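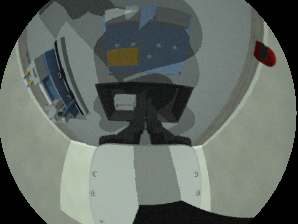

Blaue Platte mit zwei grauen Blöcken, von oben

Donnerstag, 14:20

Glasurreihe Revano, Fortsetzung. Ziel bleibt eine matte Transparentglasur auf dem Nisileck-Steinzeug, ohne Nadelstiche an der Kante. Die Proben vom letzten Brand zeigten Nadelstiche fast nur dort, wo die Schicht dick war (Fuß, innere Kehle). Auf der Außenwand sauber, Oberfläche seidig, keine Haarrisse nach dem Abkühlen.

Neuer Ansatz: 100 g Trockenmasse, 70 g Wasser, sonst Rezeptur wie gehabt. Feldspat aus dem neuen Sack von Araújo. Der neue Sack ist eine Spur gelber als der alte. Ob das am Eisen liegt oder an der Lagerung, ist offen. Rückstellprobe im Schraubglas, beschriftet, Regal links unten.

Wasser vorgelegt, Trockenmasse eingestreut, sumpfen lassen, dann gerührt. Masse beim Rühren zunächst zäh, nach einigen Minuten deutlich dünner. Thixotrop also, wie schon beim vorigen Ansatz. Kein Verflüssiger zugegeben. Wer später damit glasiert: vor jedem Tauchgang aufrühren, sonst ist die Schicht am Ende der Serie doppelt so dick wie am Anfang.

Litergewicht mit dem kleinen Messbecher bestimmt, zweimal, Werte im Ordner. Die Feinwaage driftet wieder nach dem Einschalten. Warmlaufen lassen und neu tarieren hat geholfen. Auf die Wartungsliste gesetzt.

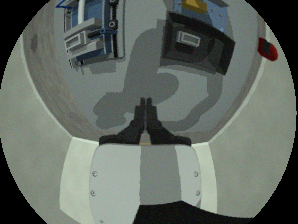
SIEBUNG UND RÜCKSTAND

Nass gesiebt durch 63 µm. Rückstand: 12 g, getrocknet gewogen und auf die Trockenmasse bezogen. Zu viel. Beim alten Feldspat blieb auf demselben Sieb kaum etwas liegen. Unter der Lupe überwiegend kantige, glasig weiße Körner, dazu ein paar dunkle Punkte. Magnet zieht nichts an.

Mögliche Ursachen, noch ohne Gewichtung:

Feldspat gröber gemahlen als auf dem Datenblatt angegeben. Araújo anfragen, Chargennummer steht auf dem Sackanhänger.

Sieb zugesetzt. Gewebe im Gegenlicht geprüft, am Rand waren einige Maschen zu. Nach dem Ausspülen wiederholt, Rückstand kaum verändert.

Verschleppung aus der Kugelmühle. Die Trommel lief davor mit der Schamottemasse. Laut Laufzettel gespült, aber der Deckelring sieht nicht danach aus.

Der Rückstand wird nicht verworfen. Er geht noch einmal in die Mühle, getrennt vom Rest, und wird danach untergerührt. Sonst fehlt der Glasur ein Teil vom Feldspat und der Vergleich mit der alten Reihe taugt nichts.

Tauchproben am Spätnachmittag, geschrühte Plättchen, Unterkante mit Wachs abgedeckt. Drei Tauchzeiten, kurz, mittel, lang. Schichtdicke mit der Nadel an der Rückseite gestochen. Bei der langen Tauchzeit lief ein Tropfen unter das Wachs, 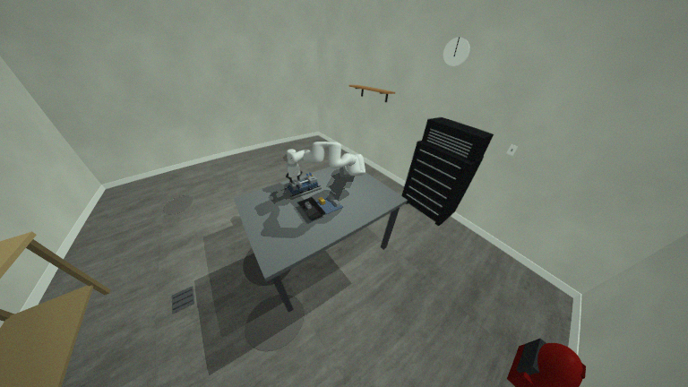
das Plättchen ist im Protokoll mit einem Kreuz versehen und wird auf Schamottegrieß gestellt. Die übrigen stehen direkt auf der Platte mit Engobe.

Ofen: der kleine Endo. Kurve unverändert, nur die Haltezeit am oberen Ende verlängert. Die Vermutung dahinter: Gase aus dem Scherben kommen spät, und die Glasur ist zu dem Zeitpunkt schon so zäh, dass die Blasen offen stehen bleiben. Wenn die Nadelstiche trotz der längeren Haltezeit bleiben, liegt es eher am Schrühbrand, und der müsste dann höher gefahren werden. Kegel stehen oben und unten. Der untere Einsatz hing beim letzten Mal sichtbar hinterher — diesmal Probeplättchen aus jeder Tauchzeit auf beide Ebenen verteilt.

18:05. Ofen gestartet. Abzug läuft, Schauloch offen bis Dunkelrot.

Offen:
Mail an Araújo wegen Korngröße
Deckelring der Kugelmühle reinigen, Dichtung ansehen
Waage
Wachs nachbestellen, der Topf reicht noch für eine Serie
Ordner: Litergewichte der Revano-Reihe stehen teils in der falschen Spalte, vor dem Auswerten korrigieren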